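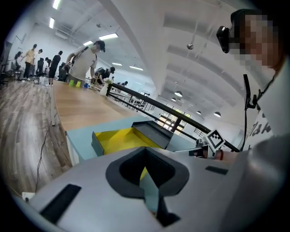 Section 6 – Setting up label templates and printing a batch

Do this after the printer driver is in and the Nzioka share is mapped. If you skipped section 5 go back, the templates won't save without it.

1. Open Mustden Label. Wait for the green dot bottom left. Can take a minute on first start.

2. File > New Template. Pick the stock from the list. Most of ours is Ondura 236, matte. If it isn't listed type the code in by hand, no spaces.

3. Set the margins to 8 on all four sides. The default is smaller and the printer clips the last line.

4. Drag in the fields you want. For box labels that's Item, Lot and Ship To. Leave Notes off unless the customer asked for it.

5. Click Link Data and point it at your spreadsheet. First row has to be the headings. Close the spreadsheet first – if it's open in another window the link fails and the error message is no help at all.

6. Save under your site name, then the customer, e.g. Kodthorpe-Returns. No slashes.

Note: templates made in the old version open fine but lose their barcode. Delete the empty box, add a new one, pick Code 128, re-link it to Lot.

Printing

1. Load the roll with the labels facing up. Close the lid until both sides click.

2. Press Feed once. One label should come out and stop at the gap. If it runs on, hold Feed till the light blinks twice and let it recalibrate.

3. Print a single test label. Scan it. Check the lot number against the sheet, not against the screen.

4. Now set the range and hit Print Batch.

CAUTION: the print head gets hot on long runs. Leave it alone for a few minutes before you clear a jam. No knives, no screwdrivers – use the plastic pick in the lid.

Note: largest batch is 1,000 labels. Over that the queue drops the rest and dosen't tell you. Split the range and send it in two goes.

If the job stops halfway

Don't press Print Batch again, you'll get doubles. Look at the last good label, go to Range, start from the next row. Throw out any label thats half printed.

Light solid red – out of labels or lid open. Light blinking red – out of ribbon, see section 7. No light – check the switch at the back, then the power brick.

Template locked? Someone else has it open. Ask Esther Rugemalira to release it, she has the admin login.

Last changed April 25, 2019. Margin setting corrected, ribbon part moved to section 7.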